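Tidying the Shared Study Shelf: Project Report
Household Organisation unit, Wostley College

Why I picked the shelf

I wanted a project I could see every day, so I picked the big white shelving unit with the desk built in. Everybody puts things on it and hardly anybody takes them off again (me included!). The unit had to be sorted without buying new furniture, and the word limit for this report was 500, so I've kept it short.

My first idea was to sort strictly by type, with all the soft toys in one place. I gave that up pretty quickly. The toys are different sizes, and a bear takes up a whole compartment if you let it sprawl. So I looked at the small stuff that fits beside them instead — the pink plush with the purple flower on its head shares its compartment with a little clear bottle with a green label, and the brown teddy sits on the other side of the divider.

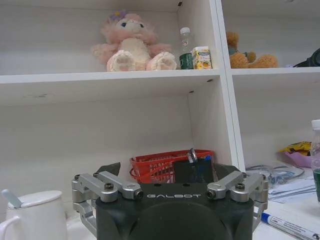
What goes where

I ended up with three loose rules. Big, light things go on top, which is how the cookie cushions and the grey bone pillow got their spot. Books stay together on the left. Toys get the middle shelf, where my little cousins can find them when they visit.

The desk was much harder. Cables, the red basket, a marker, snacks, the laptop, my mug... it all lands there, and I never settled on a proper home for the cables. I tried the Dastine method from our class notes, where you clear one section at a time from left to right, but I kept getting distracted by the toy cars.
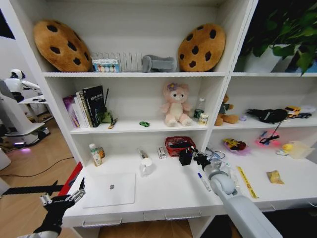
Figure 2. The shelves and the desk, with the cookie cushions up top.

What I'd change

I'd start with the desk next time, while I still had some energy. I'd also like a second basket for the cables and pouches, and maybe labels on the two drawers underneath — my cousins have already asked for one with a dinosaur on it.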